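Folville shop arm: gripper stalls when lowering over the CPU socket

Opened by: Siv Granström
Status: open, waiting on Edvin

Okay, so this is the old Xeon board in the open case on the back bench, the one we're using to teach the arm pick and place. Going down to the processor it gets close, stops dead and throws a following error on the wrist joint. Three tries, three stalls, all at the same height.

What I've tried so far:

1. Re-homed everything and ran the path over bare bench. Not a hiccup!

2. Dropped the descent speed and bumped the timeout to 1,000 ms. Still stalls, just more politely.

3. Jogged it by hand to the hover point with the load plate up and the lever off to the right of the socket. Memory slots on both sides, so there's not a lot of elbow room for the fingers (I had my hand on the stop button the whole time).
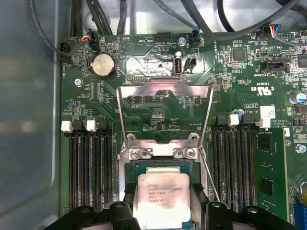
4. Swapped the finger profile from Doucette back to the older Elura one. Same error, so I put Doucette back.

Reply from Edvin Ljungberg

Is the wrist cable snagging? Mine went tight at low heights until I moved the clip up a notch. Check that before you touch the gains, please.

Reply from Siv

Ooh, could be. I'll move the clip tonight and run it again with the log on. Please leave the case where it is, I've taught all my points to that spot and I'd cry.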